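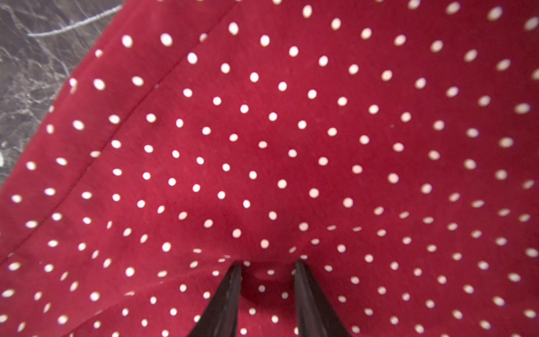
Figura 1. Tela roja con lunares blancos.

Los lunares en la ropa de trabajo: informe del proyecto de Historia del Textil

Autores: Gaetano Donati y Kiprono Masanja
Entregado el 2024-12-22

1. Introducción

El tema de nuestro proyecto es el uso de la tela de lunares en la ropa de trabajo y de casa. Al principio queríamos estudiar el vestido de fiesta, pero el profesor Giraldo nos recomendó un tema más pequeño y lo cambiamos en abril. La pregunta que nos hicimos es la siguiente: ¿por qué las personas elegían esta tela para delantales, pañuelos y batas, si existían telas lisas más baratas?

2. Método

Hicimos 11 entrevistas a personas que cosían en su casa o en un taller. Casi todas viven en el barrio de Teteo. También consultamos los muestrarios antiguos del taller Cotulel, que nos permitió mirarlos durante dos tardes. Las entrevistas se hicieron en español y Ryota Ikeda nos ayudó con la transcripción, porque algunas grabaciones tenían mucho ruido de la calle.

3. Resultados

La respuesta más repetida fue práctica. En una tela lisa se ve enseguida la mancha de aceite o de salsa, y en una tela con dibujo pequeño se ve menos. Una costurera nos explicó que el lunar pequeño también es más fácil para coser que la raya o el cuadro, ya que no hay que hacer coincidir tanto el dibujo en las costuras. Sin embargo, otra señora no estuvo de acuerdo: para ella, si las filas quedan torcidas en el bolsillo, se nota desde la puerta.

En los muestrarios de Cotulel encontramos 17 telas de lunares. Predominan el azul marino y el rojo, siempre con el lunar claro. El lunar grande aparece solamente en las páginas de vestidos.

4. Dificultades

Los muestrarios no tienen fecha. Intentamos ordenarlos por el tipo de papel, pero no estamos seguros del resultado y por eso no lo incluimos. Tampoco pudimos comparar los precios.

5. Conclusiones

Pensamos que la elección dependía más del uso que de la moda, al menos en las personas entrevistadas. Para continuar el trabajo sería necesario hablar con vendedores de tela.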